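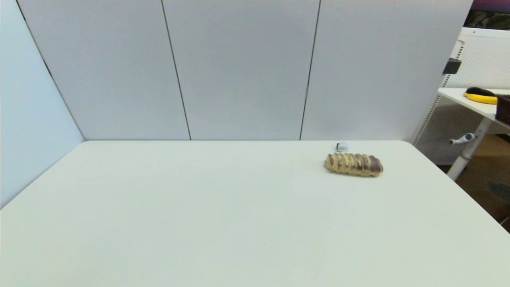 Chapitre 7
La table commune

Au terme de ce chapitre, vous saurez décrire l'état d'une surface partagée, distinguer un objet posé d'un objet abandonné, et rédiger une consigne de remise à blanc que l'équipe du soir pourra appliquer sans téléphoner à personne. Vous saurez aussi, c'est moins glorieux mais plus utile, quoi faire d'une brioche.

Notions abordées : état de référence, objet orphelin, délai de garde, denrée sans emballage, petit déchet roulant, passage de relais.

Chapitres à avoir lus : le chapitre 3 (les surfaces et leurs produits) et la première moitié du chapitre 5. La seconde moitié du chapitre 5 traite des moquettes, on peut lui survivre sans elle.

7.1 Une viennoiserie et ses conséquences

Une table blanche, adossée à des panneaux gris clair. Sur la table, vers le fond, une viennoiserie allongée, striée de brun et de crème, à mi-chemin entre la tresse et la chenille. Pas d'assiette, pas de serviette, aucun mot d'explication. Vous entrez dans la pièce avec votre chariot. Que faites-vous ?

Le débutant la jette. Il a été formé à enlever ce qui dépasse, et la chose dépasse. Le lendemain, un cadre supérieur lui explique longuement qu'il s'agissait de son petit déjeuner, qu'il s'était absenté deux minutes, et qu'il y a décidément un problème de respect dans cette maison.

L'agent prudent la laisse et nettoie autour. Il obtient une table impeccable, dotée en son centre moral d'un îlot de pâte levée. Si tous ses collègues sont aussi prudents que lui, la viennoiserie passera la semaine sur place et changera peu à peu de catégorie, de l'alimentation vers la minéralogie.

L'agent expérimenté regarde l'heure, cherche la consigne affichée et l'applique. S'il n'y a pas de consigne, il soupire, puis revient au cas du débutant ou à celui du prudent selon son caractère et la date de son prochain entretien annuel. Tout le chapitre tient dans cette consigne manquante.

On aurait tort de croire la question mineure. Dans les immeubles de bureaux, les conflits entre occupants et prestataires portent rarement sur les vitres ou les sols, que personne ne regarde. Ils portent sur les tasses, les gâteaux, les chargeurs, et sur une fourchette à laquelle quelqu'un tenait.

7.2 Étude de cas : le plateau de Skelevard

La société Hirnport occupe à Skelevard un plateau de 142 postes de travail et un espace de pause meublé de tables Florholm, modèle blanc, angles arrondis, choisi sur catalogue par quelqu'un qui ne boit visiblement pas de café. Le contrat de propreté y prévoyait une ligne unique pour les tables : « maintenir en bon état de présentation ». Chacun des mots de cette phrase est français. L'ensemble ne veut rien dire.

Karthik Bepari, chef d'équipe du soir, comprenait « bon état » comme « nu ». Il faisait donc tout enlever. Imtiaz Gazi, responsable des services généraux côté client, comprenait « bon état » comme « accueillant », et considérait qu'une pâtisserie sur une table signale une entreprise où il fait bon vivre. Les deux hommes s'estimaient. Ils se sont écrit pendant tout un hiver des messages d'une courtoisie à faire geler les canalisations.

Le litige a pris fin en juin, quand ils se sont assis à l'une des tables en question et ont rédigé ensemble une page. Cette page est restée dans l'usage local sous le nom de fiche Naqvi, du nom de la salle où elle a été imprimée, la seule où l'imprimante fonctionnait. Nous la suivrons dans la suite du chapitre, en la corrigeant là où l'enthousiasme avait pris le pas sur la ponctuation.

La fiche commence par une décision que tout le monde croyait déjà prise : à quoi ressemble la table quand on a fini ?

7.3 L'état de référence

On appelle état de référence l'aspect exact qu'une surface doit présenter à la fin de l'intervention. Il se décrit par ce qui s'y trouve et par l'endroit où cela se trouve. « Propre » n'est pas un état de référence, c'est une opinion. « Rien sur le plateau, chaises rentrées » en est un. « Un distributeur de serviettes contre le mur, rien d'autre » en est un également.

Pour les tables de Hirnport, la fiche retient la version la plus simple : rien. Ce choix a le mérite de se vérifier depuis la porte. Il a l'inconvénient de rendre le moindre objet spectaculaire. Sur un plateau en bois veiné encombré de revues, une miette passe inaperçue toute une carrière. Sur un plateau blanc uni, un point sombre de la taille d'un grain de poivre se voit aussitôt, et l'on se surprend à se pencher pour savoir s'il s'agit d'une miette, d'une tache ou d'un défaut de surface.

Il y a une façon de trancher, que les manuels anciens passent sous silence par pudeur : on pose le doigt dessus. La miette suit le doigt. La tache reste et demande une lavette humide. Le défaut de surface reste aussi, résiste à la lavette, et doit être noté sur la fiche de relais afin que chaque nouvel agent ne lui consacre pas sa première soirée.

La même logique vaut pour les bords. La jonction entre le plateau et la cloison retient ce que la lavette pousse devant elle, et une table dont le milieu brille peut cacher au fond un petit cordon de sucre. On essuie donc du fond vers soi. Les agents qui essuient de soi vers le fond vont plus vite ; leur travail s'accumule simplement à un endroit où ils n'auront pas à le regarder.

7.4 L'objet orphelin

Un objet est dit orphelin lorsqu'il se trouve sur une surface commune sans occupant à proximité et sans marque permettant de savoir à qui il revient. La définition est volontairement sèche. Elle ne demande pas à l'agent de deviner si l'objet est aimé.

La fiche Naqvi range les orphelins par destination, ce qui évite les débats sur leur nature profonde.

Les denrées sans emballage. Une viennoiserie posée à même la table entre dans cette catégorie, quelle que soit la beauté de ses stries. Délai de garde : 30 minutes à partir de la première constatation, notée au crayon sur la fiche. Passé ce délai, elle part aux biodéchets. On ne la transfère pas sur une assiette pour la rendre plus présentable. L'assiette donnerait à croire que quelqu'un s'en porte garant, et quelqu'un d'autre la mangerait.

Les denrées emballées. Elles rejoignent l'étagère du réfrigérateur marquée « sans nom », où elles attendent la purge hebdomadaire en compagnie de yaourts plus anciens qu'elles.

La vaisselle. Vide, elle va au lave-vaisselle. À moitié pleine, elle suit le délai des denrées nues, après quoi on la vide et elle devient de la vaisselle vide. Ce point a nécessité deux réunions.

Les effets personnels. On ne les jette jamais. Boîte des objets trouvés, avec une étiquette portant la table et l'heure. Au premier inventaire, la boîte de Skelevard pesait 1265 grammes, presque entièrement en chargeurs.

Les petits restes du café. Capsules, petits gobelets, touillettes, sachets déchirés. Aucun délai de garde : personne n'est jamais revenu réclamer une capsule. Ils ont en revanche une particularité mécanique qui leur vaut un alinéa à part. Un objet conique couché sur le flanc ne roule pas droit, il décrit un arc. Poussé par une lavette distraite, il contourne la main, gagne le bord de la table et termine sous le meuble le plus lourd de la pièce. On le saisit donc avant d'essuyer, par les côtés, sans l'écraser, car on ignore ce qu'il contient encore. Marc ou fond de café, le plateau blanc en gardera le souvenir.

L'ordre des gestes en découle. On retire d'abord ce qui coule ou roule, ensuite ce qui s'émiette, enfin ce qui se tient tranquille. L'agent pressé fait l'inverse et commence par la vaisselle, plus gratifiante, en y laissant traîner sa manche.

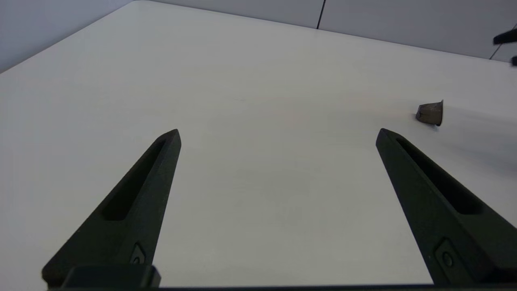 7.5 Le passage de relais

Une consigne ne sert à rien si celle du matin ignore ce qu'a fait celle du soir. À Skelevard, la fiche de relais est accrochée à l'intérieur de la porte du placard à balais. Elle comporte une ligne par table et une colonne « à savoir », limitée à dix mots depuis qu'un remplaçant y a entamé un roman.

Voici quelques entrées jugées satisfaisantes :

« Table du fond, point sombre au centre, ne part pas. »
« Brioche vue 18 h 10, jetée 18 h 40. »
« Deux gobelets vidés. Tache traitée, à revoir demain. »

Et d'autres qui le sont moins :

« RAS sauf la table. »
« Comme hier. »
« Quelqu'un devrait parler aux gens du café. »

La deuxième série n'est pas mensongère. Elle manque seulement de tout ce qui permettrait à une autre personne d'agir. Bepari demandait à ses agents de relire leur ligne en imaginant un collègue arrivé le matin même, qui n'aurait jamais vu la pièce et à qui l'on n'aurait pas encore montré où se trouve l'interrupteur.

Gazi, de son côté, a obtenu qu'un exemplaire de la consigne soit affiché dans l'espace de pause, à hauteur d'yeux, avec le délai de garde en gros caractères. La première réaction des occupants fut l'indignation. La deuxième fut l'apparition de petits papiers : « pause appel, je reviens », « à moi, merci », et un « servez-vous » qui a plongé l'équipe du soir dans une perplexité réelle, car la fiche ne prévoyait pas la générosité. Un avenant y remédie : une denrée offerte garde son statut jusqu'au passage du soir, puis redevient une denrée comme les autres.

La section suivante reprend la fiche ligne par ligne et montre comment l'adapter à une table haute, à une salle de réunion et à un comptoir d'accueil. Munissez-vous d'un crayon et choisissez, avant de tourner la page, une surface commune que vous fréquentez tous les jours ; c'est sur elle que porteront les travaux pratiques.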